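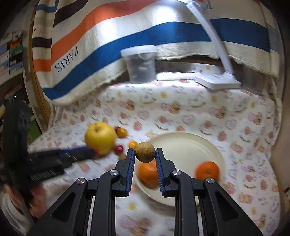

Automation in a Packing Company: What Changes for the Workers
Student project report, May 26, 2020

1. Introduction

Our project group visited Rornent, a company in Flovport which packs fruit and small gift items for shops. In December the company started to prepare one packing line for robots. We wanted to know what this change means for the people who work there. Most articles we found in the library speak about costs and speed, and only few of them speak about the workers.

2. How the work is organised

Before the robots can pack, they must have examples. At Rornent these examples come from the packers themselves. A worker takes a gripper in each hand and moves fruit and other small things on a table, and a camera on the gripper records every movement. The recordings are sent to Dewan, the firm which makes the software. The worker does not need to write any program.

The objects are chosen to be different in size. An orange or a large apple fills the jaws of the gripper in another way than a small ball does, and the worker must learn how much to press. Plates and tablecloths are also changed between the sessions, so that the robot does not learn only one table.

The company asked for 700 recordings for each kind of task. One session has 17 recordings, and after it there is a break.

3. Method

We gave a questionnaire to the packers and spoke with five of them for a longer time. We also tried the grippers ourselves for one afternoon. In total we collected 316 answers to single questions. The conversations were not recorded, we only made notes.

4. Results

The packers told us that the new work is lighter for the back but more tiring for the wrists. Several of them liked that they can sit. Others missed the talking at the line, as during a recording they have to concentrate on their hands.

The opinions about the future were divided. Some packers feel proud that the robot will learn from their hands. Others asked us what they will do when there are enough recordings. The company has promised training for the control of the robots, but at the time of our visit the plan for this training was not written yet.

Pay was a difficult subject. The recording work is paid like packing, although the older packers said it needs more experience. We think they have a good point, because when we tried it we dropped the small objects very often.

5. Limits of our work

We saw only one company. We had planned a second visit, at the Jeltulau warehouse, but it was cancelled and we could not compare the two places. We also did not speak with the night shift.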